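I bought the Hondetti swim buoy in December, when nobody in my part of the country is thinking about open water, and then it sat in the hall closet with the wetsuit until the lake was fit to get into. So please take this review as coming from someone who has had a long time to look at the thing and a shorter time to swim with it (though I've been out most mornings lately, and I do feel ready to talk about it now!).

For anyone new to these, a tow buoy is the bright inflatable bag you see bobbing along behind swimmers. It clips around your waist with a belt and a short leash, boats can spot you from a good way off, and if you get tired or your calf seizes up, you can hang on to it and have a breather. The Hondetti has a dry pouch as well, so your car key and a snack can come along for the ride.

## Getting it set up

There are 2 air chambers, each with its own valve, and the valves are lovely. I've owned buoys where you blow until you see stars and then lose half of it while you fumble with the cap. These have a little flap inside that holds the air while you get the plug in, and I can do the whole job standing in the parking lot while chatting to whoever is next to me. The belt took more patience. It comes threaded for somebody much bigger than I am, and I had a long tail of webbing slapping my thigh on the first swim until I tucked it under and put a stitch through it.

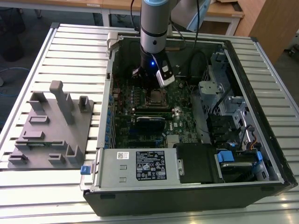

*Inside the computer case on the workbench.*

## In the water

What I cared about most was drag, and I'm happy to say there's hardly any. On flat water I forget it's there. My course at Tirkavent is a simple one, 1,350 meters from the boat ramp out past the swimming dock and home again, and my times with the buoy are so close to my times without it that I've stopped comparing them. It rides high and it tracks straight behind my hips, and my feet only touch it if I let my kick get big and sloppy, which my coach would tell you is my own fault.

Wind is another matter. When there's a breeze across the lake, the buoy wants to drift off to one side, and the leash ends up lying over the back of my leg. I shortened it by a hand's width and that helped a lot. I'd suggest playing with the length on a calm day close to shore, so you're not doing it out in the chop with cold fingers like I was. The adjuster is small and stiff, and I had to take my gloves off with my teeth.

The color is terrific, a hot orange that my husband could follow from the picnic tables all the way out, even into the low sun. He says he finished his whole coffee without once standing up to look for me, and from him that's a rave. 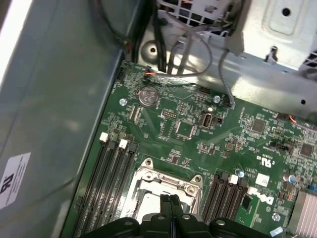

Gudrun Skjelbred wrote to me after I mentioned the buoy in our club newsletter: "Mine pulled to the left every single time until I moved the leash around to the middle of my back. I'd been clipping it on at the side without thinking. Also, please tell people to let a bit of air out if they're leaving it in a hot car."

Both very good points, and I've been guilty of the second one myself. I checked my own belt after reading her note, and the clip had indeed crept around toward my hip. I now give it a tug to the center before I wade in.

## The dry pouch

I wish I could be as cheerful about the pouch. It rolls down and buckles like any dry bag, and if you give it 4 full turns it keeps the water out beautifully. With fewer than that, I've come back to a damp sock. 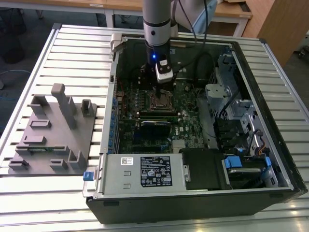

The trouble is that the pouch isn't very tall, so by the time you've rolled it properly there's room for a key, a gel and a thin shirt, and that's your lot. My old Onik buoy would swallow a pair of sandals. If you like to swim from one beach to another and walk back along the road, you'll miss that extra space, and I'd point you to the Onik even though it tows like a wet pillow by comparison.

For training swims that start and finish at the same spot, I'd buy the Hondetti again tomorrow. I've already talked Sharon Biwott into one for her first season in the lake, and she's borrowing mine on Saturday while hers is in the mail. I've left the stitch in the belt, so she'll have to breathe in a little.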